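Stinlow robotics club sets the table for its first simulated challenge

Anyone who has walked past the computer room at Stinlow High after the last bell lately will have heard a good deal of groaning, a fair amount of laughing, and every now and then a cheer loud enough to bring the choir out of the room across the hall. That would be the robotics club, which has spent the whole spring term teaching a robot arm to clear a kitchen table, and which has had a wonderful time doing it even on the afternoons when the arm would not clear anything at all.

The arm lives entirely inside the computers. The club, now 15 students strong after starting out as a handful of friends around one shared laptop, has always built small wheeled robots out of kits, and a good many of those are still rolling around the back of the room. But this year the members wanted to try their hands at an arm, and an arm of any decent size costs far more than the bake sale brings in (and the bake sale did very well, thank you to everybody who came out in the rain). Simulation was the answer. The students work with a model of the arm on screen, along with a table, a plant, and a whole cupboard's worth of household things for it to reach for, and they can knock over as many of them as they like without anyone having to fetch a broom.

The task they have been working on comes from the Nair Challenge, a friendly contest that schools in our part of the state take part in every year. Teams are given a cluttered tabletop and a short list of objects, and the arm has to find each one, pick it up, and put it where the list says. Each attempt may run 90 seconds, and after that the clock stops wherever the arm happens to be, even if it is hovering over the finish with an apple in its grip, as one of the ninth graders can tell you with real feeling.

The apple, in fact, has become something of a club mascot. It was supposed to be the easy one, a warm-up before the knife and the mug, and the students gave themselves a single afternoon for it. It took them most of a month. The trouble was in the approach. If the gripper came down even slightly to one side, the fingers would nudge the apple and off it would go across the boards, sometimes behind the canister and once clean off the table. The club keeps a log of every attempt in a green binder by the door, with the date, the settings, and a line about what went wrong, and by the end of the term the apple pages had reached 279 entries. Some of the later ones just say "rolled again" with a small sad face.

What finally helped was slowing everything down at the last moment. The students who were working on the motion planning split the move into two parts, a quick swing over the table and then a careful straight drop with the gripper pointing down, and the group in charge of the camera side of things found a better way of working out where the middle of the fruit was. Neither group will take the credit for it, and each has told us more than once that it was the other's idea, so we will leave that one alone.

"I thought the programming would be the hard part, and it was hard," one of the juniors told us, "but mostly I learned how much I don't think about when I pick something up. I sat at breakfast the next morning and watched my own hand for so long that my cereal went soggy."

Parents have been hearing a lot of this sort of thing at home. One mother wrote in to say that her son had begun rearranging the dinner table to see which layouts would be "fair" for a robot, and that the salt was now kept well away from the edge. We can report that the students do the same thing at club. A favorite way to end a session is for one group to set up the nastiest tabletop they can think of and dare the next group to run it, and the tables have been getting fuller by the week. The teapot was voted out by a show of hands because everyone was sick of the spout.

The club owes a big thank you to Celitz, the machine shop out on the county road, which passed along a set of desktop computers it had finished with and had them cleaned up and ready to go before the end of winter break. The older machines in the room could run the arm, but only at the speed of cold molasses, and a single try could eat up most of a meeting. With the new ones, the students can set a run going, argue about it, change a number, and go again, which is really how all of this gets learned.

Practice has been a mix of quiet typing and noisy crowding around whichever screen has the arm moving. New members start on placing objects and reading the log, then move on to the gripper once they feel ready, and the older students have been very patient about explaining the same joint angles over and over. There is a rule that whoever is at the keyboard gets to finish a thought before anybody else points at the screen. It is followed most of the time.

Toward the end of the term the club ran through its full contest table for visitors, with family members squeezed in along the back wall and a plate of lemon bars going around. The white Franka Emika arm on screen drew plenty of questions, mainly from younger brothers and sisters, who wanted to know if it could wave — it can, although it takes a while — and who then asked to see the apple run again and again.
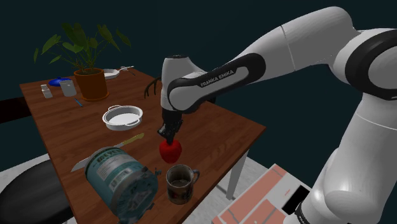 Next up for the club

The team heads to Skendville in May for the Nair Challenge, and families are welcome to come along and cheer. The bus leaves from the front lot at 7:30 in the morning, and permission slips should go back to the main office before then. Students who would like to join for the fall can stop by the computer room any afternoon the club is meeting. No experience is needed, and there is usually something left on the snack shelf.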